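Farquharson hand, after an afternoon at the counter

I run a small frame and card shop in Clorkstead, and I keep getting asked whether a machine could do the boring half of it. So on Friday I drove over to Vovthorpe, where Bendik Forsberg sells the Farquharson hand, and tried it on my own kind of work. The hand alone is $1,999. The arm is extra, and a lot more.

Passing a card to a customer is what I cared about most. It holds one by the edges, thumb on one side and a finger on the other, and waits for you to take it.

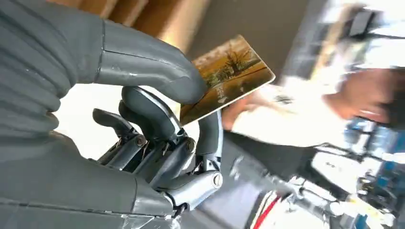 A card with a tree on it, held between thumb and finger.

I liked the grip. I didn't like how long it took to get there. My slowest Saturday kid would have rung up the sale and been back on her phone. It also wants things handed to it the same way each time, and stock in a shop is never the same way twice.

The next question was clearing up. A table with boxes, bottles and a snack wrapper on it is what my back room looks like most days.

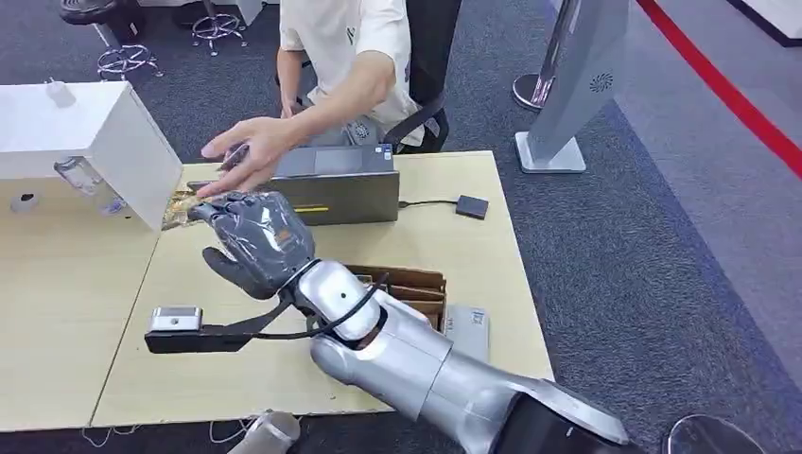
Wrappers are hard for it, Bendik says, and he was straight about that. They crush and slide, and the fingers have no good place to close. Boxes he rates higher -- as long as they're small and somebody has set them up first.

Glória Coelho, who has the print shop next to mine, looked at the older Cirkis model and came home with the same opinion: fine for one job repeated all day, no use for tidying.

Setup took 48 minutes with Bendik doing it. I'd allow a morning. The manual is thin and the cable at the wrist needs watching.

3 out of 5. I'll look again when it's faster.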